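Brimesden Day Centre – Craft and Play Room
Small Objects and Bin Check, with comments

Checked by: Yaneth Betancur
Read and signed by: Casimiro Arrieta
Date: Tuesday, November 1, 2022
Sheet number: 962

Marks used: OK – no action. C – see comment. A – action needed before next use. N – not checked this time.

Part 1. Shelves and boxes

1.1 Boxes stand on the shelf with the heavy ones low. OK
1.2 Every box has a label that can be read from the floor. C
Comment: The label of the bead box has become pale again. I wrote it over with a thick pen, but it needs a new one. The labels we bought from Tirnport keep the ink much better than the paper ones.
1.3 Lids close without force. A
Comment: One lid on the second shelf is split at the corner and the plastic is sharp there. I took it away and the box is now without a lid. Please do not put the old lid back, also not with tape.
1.4 Shelf is fixed to the wall. OK
Comment: I pulled on it with both hands and it does not move. The screws were changed in September.
1.5 Scissors counted and locked away. OK
Comment: 12 in the block, as on the list.

Part 2. Floor and tables

2.1 Floor free of small parts, also under the radiator. C
Comment: Swept two times. The gap between the radiator and the wall is too narrow for the broom, so a long thin brush would be good to have. I found beads there and one drawing pin.
2.2 Table edges smooth. OK
2.3 Table feet have their rubber ends. A
Comment: The table near the window has lost one. It rocks when a person leans on it, and a cup of paint water will go over. Mr Coşkun has spare rubber ends in his store and I have asked him for one.
2.4 Chairs stable. OK
2.5 Walking way to the door is clear. OK
Comment: The trolley was standing half in the way when I came in. I moved it to the other side. This was also written on the last sheet – please, everybody who uses the trolley, put it back by the sink.

Part 3. Cleaning things

3.1 Cleaning spray closed and on the high shelf. OK
3.2 Cloths dry and hung up. C
Comment: Two cloths were left in the sink and smell bad. Thrown away. There are 5 clean ones in the drawer.
3.3 Gloves in two sizes. C
Comment: Only large ones are left. The small size is on order from Skernier, box of 92.

Part 4. Bin for loose things

This part is for the grey bin with the sloped sides. Look at everything in the bin before anything goes back to a shelf.

4.1 Bin walls and floor without cracks or sharp places. C
Comment: The floor has scuffs and faint streaks. I went over it with my fingers and did not feel a sharp place. There is a small black dot on the left side of the floor and I am not sure if it is a hole or only a mark. Look again with a torch next time.
4.2 Toy bricks whole, studs not broken. OK
4.3 Small loose caps or lids that can be swallowed. C
Comment: The blue cap is on its long clear stick or tube. Please try every time if the cap comes off. The clear part is difficult to see against the grey, so feel for it with the hand flat and do not grab.
4.4 Very small pieces. A
Comment: One tiny white thing near the left wall. It is too small for a room where young children play, and I could not say what it belongs to. It goes in the envelope in the office, not on a shelf.
4.5 Clear plastic containers without splits. C
Comment: One is in the bin. It shines a lot and a fine split would be easy to miss. Hold it to the window and turn it slowly.
4.6 Film, wrappers and crumpled pieces taken out. A
Comment: There is a small crumpled piece, purple and a little see-through. To be removed.

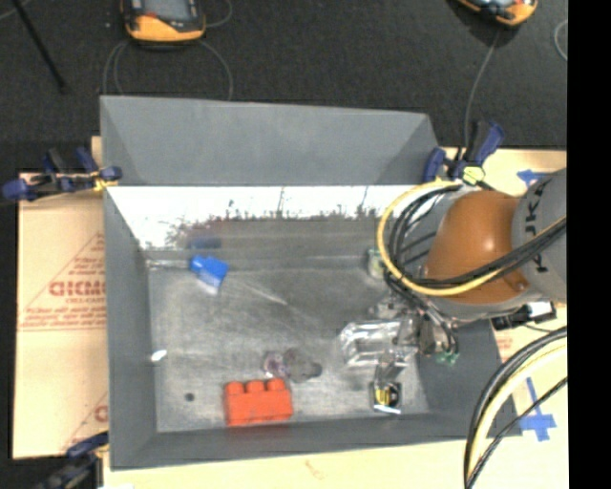 Item 4: contents of the grey bin, red-orange brick with three studs showing.

4.7 Things that do not belong with toys. C
Comment: The small black and yellow one with the white rim looks to me like a tape measure, but I do not want to write it as sure. If it is one, it goes to the tool drawer.

Actions from this sheet

1.3 New lid – Yaneth
2.3 Rubber end for table – Yaneth to ask again if it has not come
4.4 White piece to envelope – Casimiro
4.6 Take out crumpled piece – Casimiro

Note from Casimiro Arrieta: Read. I agree with the actions. For 2.1 I can bring a radiator brush from home until we buy one. Please keep 4.1 open on the next sheet.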